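4.2 The open day at Plastley

I want to spend a bit of space on the open day, because a lot of what ended up in our design came out of it, and I don't think the tables in Section 5 tell that story very well. We ran it in August at the Plastley site, with the Briderano workspace set up the way we use it on a normal working day (same table, same board, same pile of cables). The doors opened at 10 and by the time we shut down we had 89 visitors on the sign-in sheet. I had hoped for half of that!

The plan was simple enough. One of us wore the two hand-mounted grippers and worked through the handling tasks, another one talked, and anybody who wanted to could have a try afterward. Each slot was 15 minutes, and that turned out too short for the people who wanted to put the grippers on and too long for the people who only wanted to watch. If I did it over I'd split the two groups at the door.

We picked objects that would give people something to argue about. Boxes and cups are fine for a benchmark, but visitors look at a cup being picked up and say "sure." A tall, shiny stand with a fancy top is another matter, and everybody has an opinion on where you ought to grab it. Figure 6 is from the stand task, with the right gripper brought in against the stand and the left one held open over the board.
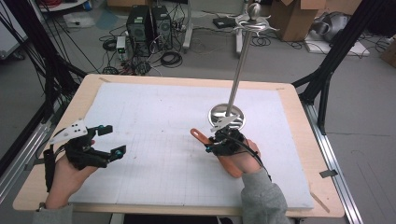

Figure 6. The stand task at the open day, performed with the two hand-mounted grippers.

One visitor wrote on the comment sheet that the demonstration made her trust the person and worry about the robot, since a person knows a thing is about to tip before it does, and she couldn't see how that feeling would get into the recordings. I've thought about that remark a lot. In our setup the feeling only gets in sideways, through how the operator slows down and where the second hand goes. There is no force channel in the Disusex recordings, so whatever the operator senses through the fingers has to show up as motion or it's lost. We say more on this in Section 6, but I'd be lying if I claimed we had worked it out before she brought it up.

We kept every visitor attempt where the person agreed to it, 222 in all. They are messy and I love them. Our own operators had settled into a house style without noticing: come in low, close, pause, lift. Visitors did no such thing. Some went straight for the top of an object, some used one hand and forgot about the other, and a few talked with their hands halfway through and waved the grippers around (we left those in too). After going through the lot we marked 70 attempts as clean enough for training and kept the rest for the failure analysis.

Two practical notes for anyone planning something like this. First, straps. Fitting the grippers to a new pair of hands took longer than the attempt itself for a good share of people, and small hands had the worst of it. We have redone the strap layout and the new one is what's described in Section 3. Second, put the talker on the far side of the table from the operator. We began with them shoulder to shoulder and people kept asking the operator questions in the middle of a grasp, which shows in the timing of the early recordings. Those are tagged in the release, so leave them out if you're fitting anything to task duration.

The visitor attempts are reported separately from the operator data in everything that follows.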